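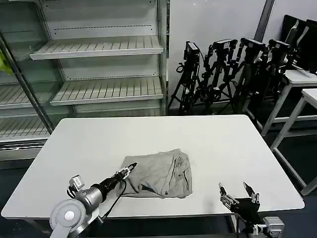
How long is the walk up to Gourlay Force from Ginddale? Two hours if you don't stop, and I stopped loads (there's a bench at the second gate, lovely spot).

Park by the chapel, it's 6 quid all day. Then it's 476 steps, all uneven, and my knees knew about every one!

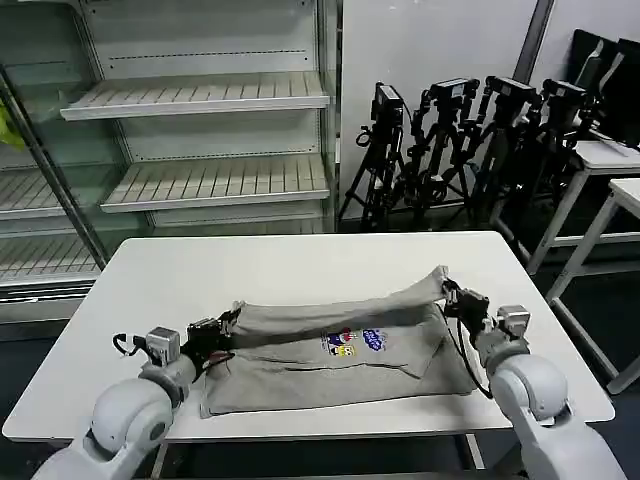 After the steps the path forks. Left goes to the lower pool, right takes you over the footbridge to the big drop. We went right, then had soup at the Getstead tearoom on the way back.

Next up is Skaserbridge, if the bus is running.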